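4.2 What the diaries can and cannot tell us

The case for household waste diaries rests on a claim that is repeated far more often than it is tested: that people who write down what they throw away, on the day they throw it away, will give a fair account of it. Our own reading of the Kaltimby and Gundingate diaries makes us doubt this, at least for small items. We set out the grounds for that doubt before turning to the regression results in Section 5, which should be read with it in mind.

The Kaltimby round enrolled 235 households, each of which received a printed diary and a set of kitchen scales. The Gundingate round was smaller and used the Kuster form, a shorter sheet with 17 preset categories and a single line for "other." Both rounds ran in October. Neither included a check on what was in the bins during the diary period itself. The bin audits came later, in a subset of 40 Kaltimby households, and were done under a separate consent form that told people in advance which week their bins would be opened. We do not see how anyone could treat such an audit as a neutral yardstick. A household that knows its trash will be sorted by strangers may well tidy its habits for the week, or its trash.

Even so, the gap between the two sources is hard to wave away. For bottles, cans and cardboard boxes, diary entries and audit totals are close enough that we would not argue over the difference. For small flexible packaging they part ways. Of the audited households, 17 wrote down no wrappers or sachets at all during the diary period, yet wrappers turned up in every one of their bins at audit. The usual reading is that people forget. That may be part of it, but the diary data do not show forgetting. They show blank lines, and a blank line has several possible causes.

One is the form. The Kuster sheet has a category for "plastic film and bags" and another for "metal," and gives no advice on an item that might belong to both. A foil-lined snack wrapper can be put in either place, or under "other," or left out by a person who is tired and wants to finish. The Kaltimby diary avoids preset categories and asks people to describe each item in their own words, but this moves the problem to the coder. "Tube" appears in the entries as a word for cosmetics, for glue, for food, and in a few cases for the cardboard core of a paper roll. Our two coders disagreed on such entries often enough that we dropped the item-level labels and kept only the size classes.

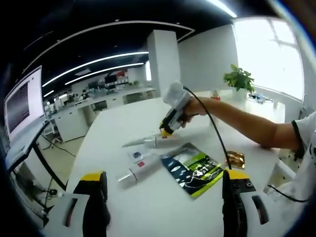
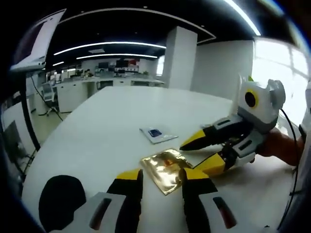

Figure 2. Small items on a white table: a white-and-gray tube-shaped object (first) and a crumpled foil packet, gold in color (second).

Size classes bring their own trouble. The Gota scheme, which we adopted for want of anything better, sorts items by their longest side when laid flat. It says nothing about how hard they should be flattened. A packet that has been balled up in a fist can fall one class lower than the same packet smoothed out with a thumb, and the diary instructions never asked people to do either. Earlier users of the scheme report high agreement between raters, but as far as we can tell the raters in those trials worked from clean, unused packaging. We are not persuaded that the result carries over to a kitchen.

A second cause of blank lines is weight. Participants were asked to weigh each entry, and the scales supplied in Kaltimby do not register very light objects. Several people wrote "0" beside a wrapper. Others, we suspect, saw the zero and decided that the item did not count. One household left a note in the margin on the third page - "scale says nothing so I stopped putting these" - and while a single note proves little, it describes a fault in our instructions and has no bearing on anyone's memory.

A third is simple boredom. Entries per day fell over the diary period in both towns, and the decline was steepest for the smallest size class. This has been described elsewhere as a change in behavior, with diary keepers becoming more careful buyers as they go along. It is a pleasant idea. We would want to see receipts before believing it, and receipts were collected from only 47 households, most of them in the first few days.

Could the diaries be corrected? The standard approach is to work out a ratio from the audited households and scale up the rest. We ran this correction and report it in Table 3 for readers who want it, but we do not lean on it. The audited subset was made up of people who agreed to let us open their bins, and they differ from the others in ways we can measure (they are older, and more of them own their homes) and surely in ways we cannot. Applying their ratio to everyone else assumes the very thing in question.

In the sections that follow we therefore use the diary data for large and medium items only. Estimates for the smallest class are given as ranges, and where the lower end of a range is the raw diary figure we say so. The ranges are wide, and in Gundingate, with no audit to set against the diaries, we give no upper end.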